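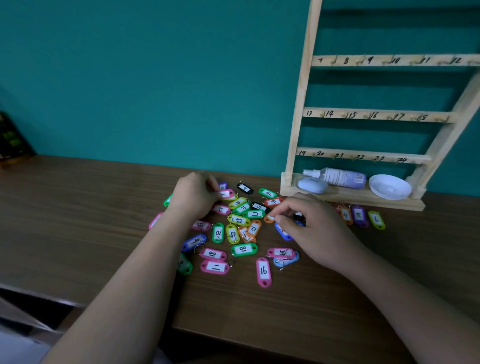
Étiqueter ses vidéos sans croire aux miracles

On lit partout que les étiquettes (les fameux « tags ») font décoller une chaîne. J'en doute fort. Sur la mienne, Prilville, j'ai retravaillé celles de 398 vidéos, et la courbe des vues n'a pas bronché. Je continue pourtant à les remplir, parce que cela prend deux minutes et que cela m'aide à retrouver mes propres sujets. Voici ma méthode, sans promesse.

1. Écrire le titre d'abord
Tant que le titre n'est pas arrêté, ne touchez pas aux étiquettes. Un titre vague accompagné de trente mots-clés reste un titre vague.

2. Partir du sujet précis
La première étiquette reprend le sujet tel qu'un spectateur le taperait. Pour un tutoriel sur l'affûtage, « affûter un couteau de cuisine » me paraît plus utile que « cuisine », qui ne dit rien à personne.

3. Ajouter les variantes et les fautes courantes
C'est le seul usage auquel je crois un peu. Si votre nom de chaîne s'écrit mal, mettez les graphies fautives. Larysa Hutsuliak, qui tient la chaîne Karpenko, y met « Carpenko » et « Karpenco ». Elle jure que ça marche — elle n'a jamais pu me le montrer dans ses statistiques.

4. S'arrêter à 8
Au-delà, on recopie des synonymes. Relisez la liste et supprimez tout ce qui ne correspond pas à ce qu'on voit dans la vidéo. Les noms de chaînes concurrentes, à la poubelle aussi.

5. Se méfier des outils à score
J'ai essayé Kunia, puis Uvness. Pour la même vidéo, l'un jugeait mes étiquettes excellentes, l'autre les trouvait faibles. Aucun n'expliquait son calcul. Gardez-les pour trouver des idées de formulation, si vous y tenez, et ignorez la note.

6. Vérifier plus tard
Notez la date de la modification et ne changez ni le titre ni la miniature entre-temps, sinon vous ne saurez pas quoi comparer. En décembre, une de mes vidéos est montée à environ 3128 vues juste après un réétiquetage. J'avais aussi refait la miniature la veille. Je n'en tire donc rien.

Si vous n'avez qu'une heure devant vous, passez-la sur les trente premières secondes du montage.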